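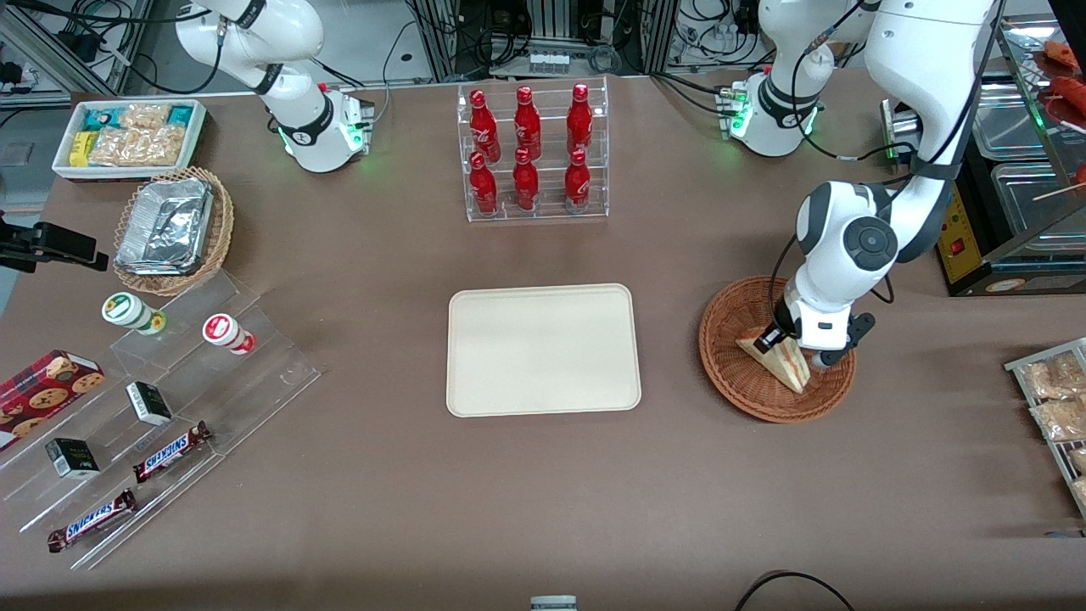
Two-arm snack counter takes shape in Olletti workshop

A pair of robot arms is being taught to put together snack orders at the Olletti shared workshop, where three members have been building a self-service counter since September.

The project, called Batirau, uses two jointed arms fixed to the back of a single table. Each arm has a two-finger hand. The job is to pick items from the stock laid out within reach and place them on a serving tray in the middle: a sandwich, a drink, a chocolate bar, a bag of biscuits.

Cremilda Toledo, who wrote most of the control software, said the sandwich has taken more hours than everything else combined.

"A bottle has one shape and it stays where you put it," she said. "Bread gives. Close the fingers to the width you measured and the filling comes out the side. Close them less and it slides."

The present method lowers the hand into the basket from above, closes in small steps and stops when the motor current rises past a set value. The hand then waits 40 milliseconds and checks the value again before lifting. Toledo has logged 1424 grasps of all item types so far. Sandwiches account for most of the failures, followed by soft bags, which fold under the fingers.

Sajib Munasinghe built the table and the framing behind it from aluminum profile left over from an earlier shelving job. He also set out the displays. Bottles are kept in a stepped clear rack so that the back row stands higher than the front and can be taken by the neck. Smaller goods go on a second stepped stand, and the sandwiches are kept in a round wicker basket.

The basket was a late change. A flat plastic bin was tried first, but sandwiches fell over in it and the hand could not get under them. Munasinghe said the wicker rim holds them closer to upright, though the weave shows up as noise in the depth data and has to be filtered out.

Work on dividing the table between the two arms is still going on. At present each arm has its own side and only one may enter the space over the tray at a time. This is safe but slow - a four-item order takes 80 seconds. Ingeborg Vogler, who joined the build last, is rewriting the scheduler so that one arm can reach for its next item while the other is placing.

Cable routing also remains on the list. The arm and power leads run along the rear framing, and Vogler wants them in closed trunking before the counter is used by anyone outside the group. An emergency stop on the customer side has been ordered.

Hot food is not part of the first version. The group plans to add it once the cold items can be handled through a full evening without a reset. The longest run to date is 9 orders.

Members of the workshop can watch test runs most evenings from 7 p.m. The group is looking for a second-hand current probe and for anyone with experience in gripper pads for soft goods.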